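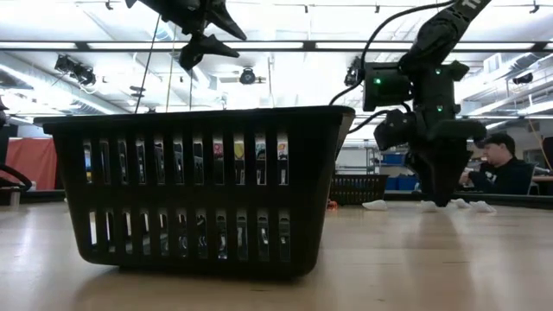 January 29, 2023. Tejada notebook, sock sorting task

Continued to collect examples for the Dromix training set. Today I recorded 17 episodes with the two arms. Of these, 11 are good to keep and 6 I marked as "check again". The marked ones have a pause of the operator in the middle, and I am not sure if the policy would learn the pause also.

Change from the last session: the start positions of the socks are now given by the random sheet. Before, we placed them by hand and after some time we placed them always in the same area. Please use the sheet, also when you are in a hurry.

The black baskets are a problem for the depth channel. The slots give holes in the point cloud and the rim is sometimes missing. For now we train only from color images, so I did not change the baskets. I wrote to Tekcombe to ask if they sell the same model in gray.

Total is now nearly 2000 episodes, all tasks together. The Brulteck disk must be copied before the next long session.

To do:
- look at the 6 marked episodes with a second person
- write the task text the same way in all files (now we have "put sock in basket" and "place the sock into basket")
- calibrate the side camera again, last values are from May

Contact: Tejada lab notes | Back to top
2 comments | 0 shares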